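车间上了机械臂之后，我们这些手工分拣的人怎么办？说说我的经历，也想听听大家的

楼主：木屑里的猫

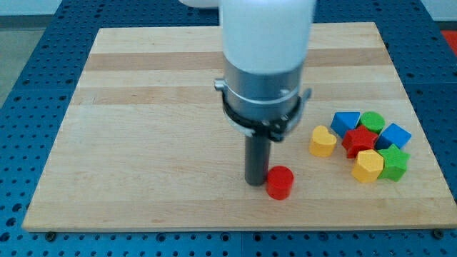 先说一下背景，免得大家看得糊涂。我在一家做木制玩具的小厂，厂名叫 Miltimura，在包装分拣这条线上干了好些年。所谓分拣，就是把上好漆的积木按形状颜色归好，凑成一套一套的，再摆进盒子的格子里。四月份开始，厂里在样品间搭了一个工位，让机械臂学着在木板上拨积木，先练拨动和归位，以后再谈装盒。负责这事的工程师叫 Ashley Treloar，是合作方 Jorkell 那边派过来的，中文说得磕磕绊绊，人倒是很耐心，每天下午三点多都会喊我们过去看一会儿，听听我们的意见。

我一开始是抵触的，这个不瞒大家。干了这么久，手一摸就知道哪块漆没干透，哪块边角磕过，忽然有人说以后这活儿交给机器，心里肯定不是滋味（我们组年纪最大的大姐当天中午饭都没吃几口）。不过去看了几回以后，想法慢慢有点变。现在我每天有半天在样品间，给 Ashley 说我们平时怎么下手：先碰哪一块，星形的为什么要顺着角推，圆柱为什么不能推得太急，一急它就倒了，滚到哪儿去都有可能。这些东西以前没有人问过我，我自己也没想过能讲出来，讲着讲着还挺高兴的。

厂里的说法是不裁人，岗位会调整。我想问问已经经历过的朋友，“调整”两个字落到实处到底是什么样？工资怎么算？年纪大的同事学不学得会？谢谢大家，写得啰嗦了。

2楼：老周不喝茶

楼主写得挺实在，我也跟着多说几句。我在 Pearce 做电器配件，厂里前年上的设备，当时也说不裁人。确实没裁，可是原来两个班并成一个班，夜班补贴没了，到手的钱就少了。所以我劝你别光听“不裁人”三个字，要问清楚班次、补贴、计件单价分别怎么变，最好落在纸上。我们那会儿都不好意思问，觉得问钱伤和气，后来后悔也晚了。

3楼：小满的妈

抱抱楼主！我倒没有楼上那么悲观。我以前在 Cladley 做质检，一天要看1494件，下班回家看什么都是重影，给孩子讲故事书都得把字凑到鼻子跟前。后来初检给了机器，我们只看它拿不准的，一天300件出头，看得细了，也有工夫跟前面工序的人说哪里老出毛病。我个人是真心觉得日子好过了，颈椎也没那么疼了。当然我们是计时的，计件的可能是另一本账，这个我不敢替楼主打包票。

4楼：老周不喝茶

回3楼：从1494件降到300件，你们组还剩几个人？这个数字你没说。活少了那么多，人要是一个没少，那老板真是菩萨心肠了。

5楼：小满的妈

回4楼：你问得对，我应该讲全。我们组走了2个，一个本来就打算回老家带孙子，另一个是转到仓库以后做不惯，自己提的。要说跟机器完全没关系，我也说不出口。但是留下来的人确实轻松了，这两件事都是真的，我不想只讲一半。

6楼：螺丝拧反了

做调试的路过，站在另一头说几句。楼主那位工程师愿意每天叫你们过去，已经比我见过的很多项目好了。我们这行有个老毛病，进厂先找主管要流程文件，文件上写“将工件归位”，五个字，到现场一看，老师傅手上有一堆小动作，文件里一个都没有。设备装好了跑不顺，又回头怪工人不配合。楼主说的圆柱推急了会倒，就属于这种，早一天知道能少熬好几个夜。

我给个建议：你讲的这些东西，自己也留一份，拿本子写下来，写上是你提的。以后评岗位、评工资，手里有东西好说话。

7楼：木屑里的猫（楼主）

谢谢各位，我中午捧着饭盒看完的。6楼这个建议我记下了，晚上就去买个厚一点的本子。

回老周：我们是计件，383块是我上个月的全勤加超额奖，以后半天在样品间，这部分怎么算还没有人跟我讲。看了你的回复我下午就去问了主管，他说先按前三个月的平均来补，我请他发到工作群里，他愣了一下，也发了。就冲这个，真得谢谢你！

8楼：海盐苏打

泼点冷水哈，没有恶意。你把手上的经验全教出去，机器学会了，你的价值在哪里？我要是你，会教得慢一点。

9楼：螺丝拧反了

回8楼：这个我不同意。藏着不讲，工程师多试几轮也能试出来，只是项目拖久一点，到时候大家更记不得谁懂行。而且积木这种活儿，换一个新形状、换一批漆就得重新调，厂里总需要一个知道哪里不对劲的人。

10楼：海盐苏打

“总需要一个”，那楼主组里其他人呢？我担心的就是这个。会讲的那个留下了，不会讲的怎么办，比如那位中午没吃饭的大姐。

11楼：木屑里的猫（楼主）

10楼说到我心里去了，我看完坐了好一会儿。大姐手比我快得多，就是嘴笨，见了外人更说不出话。我跟 Ashley 提了，看能不能让她直接动手做，我在旁边替她讲，Ashley 说没问题，明天就可以来。大姐起先不肯，说自己没文化，去了给人添乱，我磨了她半天，连她爱吃的糖糕都许出去了，她才答应去看看。

教快教慢这个事，我自己还没想明白。我这个人藏不住话，人家认真问我，我就忍不住全讲了，可能是我傻吧。

12楼：小满的妈

不傻！糖糕多买两块，明天记得回来讲讲大姐去了怎么样。

13楼：老周不喝茶

群里那条消息记得截图存好。还有，平均补到哪个月为止，也要问。

14楼：木屑里的猫（楼主）

截了。到哪个月还真没问，明天一上班就去。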